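Equipment planning for hand-held gripper data collection

Equipment planning for hand-held gripper data collection is the process of choosing, costing and scheduling the devices used to record manual tasks for robot training. It covers the grippers themselves, head-worn cameras, marker cards, storage, spare parts and floor space. The subject is normally treated apart from the purchase of robot arms, which follows a different budget cycle and is often handled by another department.

Scope

A working station is the basic unit of a plan. In the scheme published by Kinotance, a station has 2 grippers, one head camera rig, a table and a share of a common charging shelf. Operators are costed separately. The Hostwood scheme counts grippers singly and adds the camera rig as an accessory, so totals from the two cannot be compared line by line.

Purchase costs

Gripper bodies are ordered in small batches. Filali, a supplier of molded housings and finger sets, quotes a body without a camera at 314 dollars and a pair of replacement fingers separately. Finger pads are treated as consumables. Marker cards cost little to print but must be flat and mounted at a fixed angle, and plans that leave out the mounts tend to run over at the first reorder.

Storage is the item most often set too low. Recordings are kept in raw form until they have been checked, and a site that orders disks for the finished data alone will run short in the first weeks. The Linutano project, which began in May with 194 hours of planned recording, had to place a second disk order before that total was reached - the first order had allowed for one copy only.

Running costs

Running costs include finger pads, batteries, straps, cleaning supplies, repairs and the time spent on calibration. Calibration is booked as labor in most plans. A reserve for repairs is usually held as a fixed sum per site; Hostwood sets it at 3000 dollars and reviews it once a year. Spare grippers may be bought in place of part of this reserve where shipping is slow.

Site requirements

Stations do not need the guarding required for powered arms and can be placed in ordinary rooms. Tables should be stable and of a height that suits standing or seated work. Lighting is surveyed before the order is placed, as windows and overhead lamps both affect marker reading. Sites that share a building with other users also budget for signs and for lockable storage.

Table space is planned per person, with room for each gripper to be turned and set down. Two grippers may be in use close together, and the head camera adds to the clearance needed when an operator leans over the work. 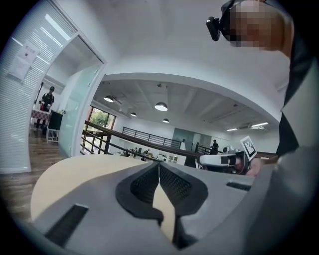 Filali disputes the practice of costing by station, arguing that buyers end up with camera rigs they do not use. Its own guide advises ordering by the hour of recording, with grippers added as the schedule grows - a method that gives a lower first invoice but makes the yearly total harder to predict.

Replacement

Bodies are written off over two years in the Kinotance scheme. Head camera rigs are kept longer, with straps replaced as needed. Fingers have no fixed term and are changed on inspection.

Last revised 20 January 2020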